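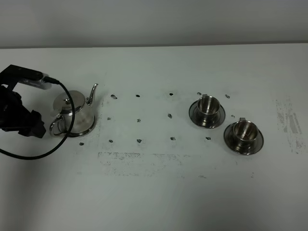 Steel for Tea: a small gallery

Words by Octavian Chiriac. Tea poured, and most of my opinions argued with, by Shewit Fikre. Page last changed 29/09/2026.

I have never quite believed in the stainless steel tea set. It turns up in cafés, in canteens, on hospital trolleys and in the cupboards of people who were given one as a wedding present, and it is always described to me as practical. Practical for whom? The pot burns your fingers, the lid falls in your cup, and the spout sends a thin stream down its own chin and on to the cloth. That has been my experience for most of my adult life, and I said so on this site in March, which brought in more post than the whole of the enamel gallery put together.

Most of it was from people telling me I had only ever met bad ones. So this is a gallery of a set that is supposed to be a good one. It is sold by Wollis as a tea service for two, with the pot, two cups and two saucers. Shewit bought it from Teneo for £30 and has used it at home ever since, and she thinks I'm being silly. The notes below are mine. Where she disagrees I've tried to say so.

The pot

Squat and round in the body, with a domed lid and a slender spout that curves up to a narrow tip. It's a good shape for a teapot and I have no quarrel with it from across a table. The box says it holds 454 ml. I've no reason to doubt that, but I would like to know who fills a teapot to the very top and then tries to pour it. In real use you get two modest cups, and then you get up and put the kettle on again.

The handle is a metal loop. This is where I part company with the people who wrote in. A metal handle on a metal pot gets hot. I was told by several correspondents that a looped handle "stays cool because of the air", and I'd invite any of them to come and hold this one after the tea has stood for a while. Shewit uses a folded tea towel and sees nothing odd in that. I say that if you need a tea towel to pick up the teapot, the handle hasn't done its job.

The spout, on the other hand, I got wrong. I expected dribbling and there was hardly any. A quick tip of the wrist at the end and it stops. If you pour slowly and nervously, the way I do with any pot I don't trust, a drop will run back underneath. Shewit pours as if she were putting out a fire and never spills a thing.

The cups and saucers

Straight-sided cups with a slightly flared lip, each with a small handle set up near the top, and a round metal saucer to go with each one. They look very smart sitting there. I'm less sure about drinking from them. Steel takes the heat of the tea straight away and passes it straight to your lip, so the first few sips have to be taken with great caution, and by the time the rim is comfortable the tea is on its way to being lukewarm. Some people like this. They say it brings the tea down to drinking heat faster. Perhaps it does. A china mug left alone for a bit will do the same without threatening you.

The handle is too small for my fingers. It might suit a smaller hand, and Shewit manages with finger and thumb. With mine it's a pinch and a hope.

I do like the saucers, which I didn't think I would. They're wide and shallow, and there's room for a biscuit or a teaspoon at the side. They also make a terrible noise. Put a steel cup down on a steel saucer in a quiet room and everybody looks round. A paper napkin between the two cures it, and looks dreadful.

Does it make the tea taste of metal?

This was the question most people sent, and also the one most people were already certain of the answer to. We tried it the plain way. Same tea bags, same kettle, same milk, four minutes in the steel pot and 4 minutes in my brown china one, then poured into the same sort of china mug with my back turned. We did that 6 times. I picked the steel pot correctly on half of them, which as far as I'm concerned is the same as tossing a coin. From the steel cups it's another matter, and I do notice something, though I suspect it's the feel of the rim and not the tea. I wouldn't swear to it either way.

Does it keep the tea hot?

No better than anything else with a single wall, I'd say, and I have yet to see why people claim otherwise. I've read on more than one shop page that polished steel "locks in warmth". Put your palm near the side of the pot and you'll feel where the warmth is going. A knitted cosy sorts it out, and then of course you can't see the shiny pot you paid for.

The lid

People who sell teapots never say enough about the lid, and I'd look at it before anything else. Three things matter to me: whether it stays on when you tip the pot, whether you can lift it without burning yourself, and whether it can be cleaned.

It stayed on. I tipped the pot further than I'd ever need to, with a finger ready, and the finger wasn't wanted. Lifting is a fair bit worse. The knob is metal like everything else, and round and very smooth, so a damp thumb slides off it. Cleaning depends on how much you care about fingerprints.

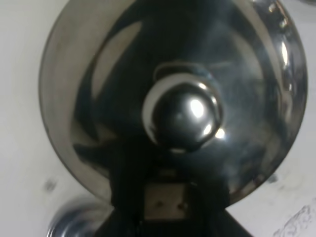

The lid and its knob. Every polished surface on this set behaves like a mirror.

You can polish a lid like that until it gleams, and then you have to put it back on the pot, and to do that you have to touch it. I used a cream called Macaraeg which a reader recommended very warmly. It did bring up a shine. So did a dry cotton cloth and a bit of elbow grease, at no cost at all, and with the lid off and lying on the draining board I couldn't have told you which half had had the cream.

Inside is a different story. Tea leaves a brown film on steel just as it does on china, whatever it says on the box about a "stain-proof interior". I soaked the pot in Clerkon, the descaling powder, and it came up well. Then I let it go brown again and used bicarbonate of soda and hot water, and it came up just as well, only with more stirring. I'll be sticking with the bicarb. Rinse it more than you think you need to or the next pot tastes like a swimming bath.

Things I've been told since, and what I make of them

"It will last for ever." Maybe. It will certainly outlast my china, given how I wash up. But it does scratch, and on a mirror finish you see every one of them. Keep it away from the scouring pad.

"You can put it on the hob." I wouldn't, and I can find nothing from Wollis that says you should. It's a teapot. The kettle is for the hob.

"It goes in the dishwasher." It did, and came out covered in water spots, so I dried and rubbed it by hand and saved no time whatever.

"You'll come round to it." I've come round to the spout and the saucers. If Teneo sold the saucers on their own I'd buy a couple for under the plant pots.

Shewit would like it recorded that she uses the set every morning, has never burnt herself, and finds my brown pot ugly. She has also asked for it back, so anyone who wanted the cups measured will have to write to her.

Next gallery: glass teapots, about which I have even graver doubts. If you own one that has survived longer than a year, please send word through the contact page.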